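Kavari Facilities Service Desk
Ticket 1275-B
Category: Heating and ventilation
Site: Bunholm Library and Community Rooms
Status: Resolved, under observation
Opened: June 16, 2018
Raised by: Yupin Kongkaew, Site Administration
Assigned to: Amirul Siregar, Building Services

Summary of fault
The ventilation unit serving the first-floor reading room stops during the afternoon and does not restart until it is reset by hand at the panel. The panel shows code 103. The ground floor unit is not affected. The reading room becomes stuffy within an hour of the unit stopping, and two evening bookings have been moved downstairs as a result.

Initial report, Yupin Kongkaew
The fault was first noticed by the evening staff, who found the air grilles silent on arrival. The unit was reset and ran normally until the following afternoon. It has now stopped on 6 occasions. The timer settings have not been changed by anyone at this site, and the panel cupboard is kept locked. Please advise whether the room may continue to be used with the windows open.

Reply, Amirul Siregar
Thank you for the report. The room may continue to be used with the windows open, provided that the fire door to the stairs remains shut. Please do not reset the unit more than once in any day. Code 103 is recorded in the Kevex manual as "airflow below set level". It may be caused by a blocked filter, a slack fan belt, a closed damper or a faulty pressure switch. These will be checked in that order.

First visit, Cường Khúc
The filters were removed and found to be grey with dust, though not torn. The service label in the housing had not been filled in at the last two visits. New filters of the same size were fitted and the label brought up to date. The fan belt was inspected and its tension was within the permitted range. The unit was restarted and observed until the end of the visit, during which time no code appeared. 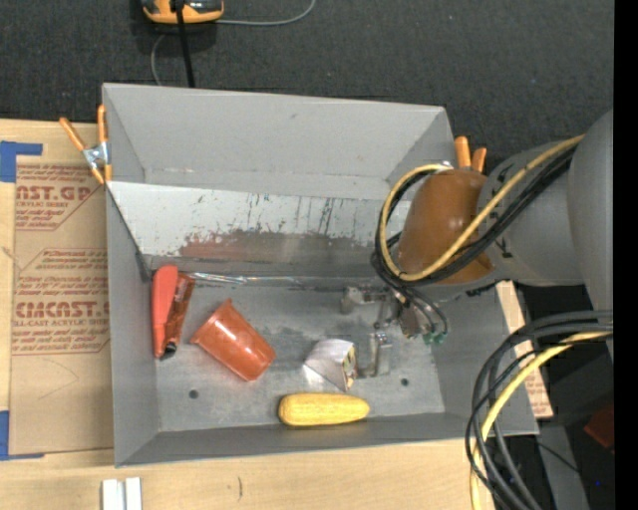 Question from site: Does the unit need to be switched off before the filters are changed?
Response: The unit must be switched off at the wall isolator, and the fan allowed to come to a complete stop, before the filter door is opened. Turning the unit off at the panel is not sufficient, as the timer may start the fan again.

Update, Yupin Kongkaew
The unit stopped again the day after the visit, at a quarter past three. The code was the same. The weather was warm and the blinds on the south side were down. Staff have asked whether the lowered blinds could be covering the return grille, as the lower edge rests close to it.

Reply, Amirul Siregar
The blinds have been considered and are unlikely to be the cause, as the return grille on the drawings is above the bookcases on the opposite wall. The grille under the window belongs to the old heating system and is no longer connected. A second visit has been arranged. Access to the roof will be required, and the roof key should be left at the front desk.

Second visit, Cường Khúc and Hòa Cù
The intake damper on the roof was examined with the unit running. It opened fully in the morning but began to close shortly after three o'clock, although the panel still showed it as open. The damper motor was found to be receiving a close signal from a second timer in the roof cabinet. This timer is not shown on the current drawings. It appears to remain from an earlier night-time setting and carries a label reading "Huỳnh, 3 pm".

The second timer was disconnected and its wires made safe. The damper then stayed open for the rest of the afternoon. The pressure switch was tested and left in place.

Note, Trí Trình, Records
The drawings for Bunholm have been amended to show the roof cabinet and the disconnected timer. The name on the label has been passed to the contracts section, which holds the papers for work carried out before the present agreement. The cost of the filters, 1,275 in local stores units, has been charged to planned maintenance and will not be charged to the site.

Update, Yupin Kongkaew
The unit has run without stopping since the second visit. Evening bookings have been returned to the reading room. The roof key has been handed back and signed for. The site requests a copy of the amended drawings for the office folder.

Closing entry, Amirul Siregar
The copy has been sent by internal post. The ticket will remain under observation until the end of July and will then close without further notice. Should code 103 appear again before that time, the site is asked to write down the hour at which the unit stopped and to reply to this ticket without opening a new one.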